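Home / Lighting / Creator Kits

Zunda Portrait Light, Carla Rizk Edition
By Plurkar
$378.00
In stock, ships from our Ashworth warehouse

Round soft light, stand, phone clamp, remote, carry bag
Color: cream with gold trim
Signed card included (the signature is printed)

What we think of it

You've probably seen Carla Rizk use this light. She was the face of the Dolska swimwear catalog before she was known for anything else, and these days she has a channel, a skin care line, and her name on the side of a lamp. We sell the lamp. We've also had one on the shop floor since January, so we can tell you what it does and which parts of the sales pitch you should let slide past you.

The pitch says Carla "developed" the light with Plurkar. We asked Plurkar what that meant and got back a very nice paragraph about her journey. As far as we can tell she picked the cream finish and the gold trim. The inside is the same as the standard Zunda, which we also carry and which costs less. If you like the look, fine, plenty of people do. Just don't pay extra thinking the light coming out of it will be different. We put the two next to each other and took the same head shot with each, and three of us couldn't sort the prints.

The pitch also says it will give you "the Carla glow." Carla has a makeup artist, a person who does her hair, and someone who edits her pictures. She said so herself in an interview last year, and good for her. A lamp can do one thing for your face, which is light it evenly from the front. This one does that pretty well.

What you get

Light head with fabric cover
Stand, three sections, twist locks
Phone clamp with cold shoe
Remote (battery not included, and it takes the small flat kind)
Power cord, 9 feet
Carry bag
Printed card

Brightness runs in 10 steps. You'll use four of them. The bottom two are too dim to matter unless the room is close to black, and the top few are harsh enough at arm's length that you'll squint, which rather spoils a portrait. Color goes from warm to cool on a separate dial. The dial has no clicks, so if you find a setting you like, mark it with a bit of tape or you won't get back to it.

The cover

This is the good part, and oddly it's the part Plurkar says least about. The cover is a stretchy white fabric over the whole front, and it takes away that hard white circle you see in the eyes of everyone who films with a bare ring light. If you do casting tapes or digitals for an agency, that matters. Magnus Drummond, who books new faces and buys from us now and then, told us he stops watching a tape when all he can see is the lamp. The cover unzips and can be washed by hand. We've washed ours twice. It came out a little looser the second time and still fits.

The stand

Not great. The locks hold, but the feet are narrow, and with the head all the way up it leans if somebody brushes past. Put a sandbag on it. Any sandbag will do. Plurkar sells a cream one with gold trim and we've decided not to stock it.

The clamp

Holds a large phone without trouble. Take the case off if yours is thick. The cold shoe on top will carry a small microphone.

The app

There's an app. It asks for your location, your contacts, and your birthday before it will turn on a light. Use the remote.

About the numbers on the box

The box says "100% flattering light." That's not a measurement of anything. It also says "as seen on every red carpet," and we looked, and we can't find it on one. Red carpets are lit by people with trucks. There's a color accuracy figure in small type on the bottom flap, and we haven't repeated it here as we have no way to check it. Skin looks like skin under the middle settings. Under the warmest setting everyone looks a bit like they've been on vacation and didn't enjoy it.

Who should buy it

New models who need clean digitals at home and don't have a big window. People who film themselves talking. Makeup artists, with the dial kept near the middle. Imad Issa, who runs our repair bench, uses the standard one to photograph scratched lenses and has no complaints, so there's that too.

Who should skip it

Anyone who already has a north-facing window and a white bedsheet. Anyone shooting full length, as one lamp on a stand won't reach from your forehead to your shoes without going dark somewhere past the knee. And anyone buying it for a teenager who wants to be Carla Rizk. Get the kid the standard Zunda and put the difference toward a decent set of prints. Agencies ask for plain photos in plain clothes, and a cream lamp won't show up in any of them.

Customer comments

"Got it for my birthday. It's pretty. Light is nice on my face. The bag zipper broke the first week but the store swapped it." Polyxeni Psarras

"I do hair for shoots and wanted something I could carry by myself. It's OK to carry. I wouldn't have paid for the name, my sister did. Didn't know the signature was printed until I read this page." Boglárka Kelemen

Reply from the shop: We've asked Plurkar to say so on the box. They said they'd pass it along.

Returns

Bring it back within 30 days with the cover clean. Makeup on the cover counts as used, and we do check. We can't take back the signed card separately, and yes, people have tried. The repair bench handles dials and cords in house. A dead light head goes back to Plurkar and you'll wait a while.

Also in this section

Zunda Portrait Light, standard, black
Spare cover for Zunda, white
Sandbag, plain
Clip-on backdrop, light gray

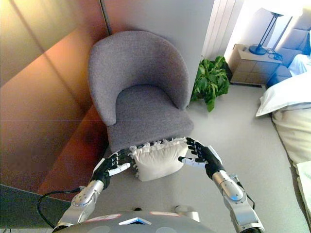

Try the light on your own setup before you believe us or Carla, and do it while you can still return it. Put it where you plan to use it, set the dial to the middle, and start with things that don't blink. White fabric is the hard one. A white ruffled cushion held up in front of a gray upholstered tub chair makes a good first test, as the gray gives the phone something sensible to judge by and the ruffles are where the detail goes missing when the light is too strong. If the folds have turned into one flat white patch, drop the brightness a step and shoot it again. Once the folds are there, swap the cushion for a person in a white shirt and leave the settings alone. If you still can't see the folds at step three, move the stand back. If that doesn't fix it, the trouble is probably your phone's beauty filter, which on some models is switched on out of the box and buried two menus down under Camera.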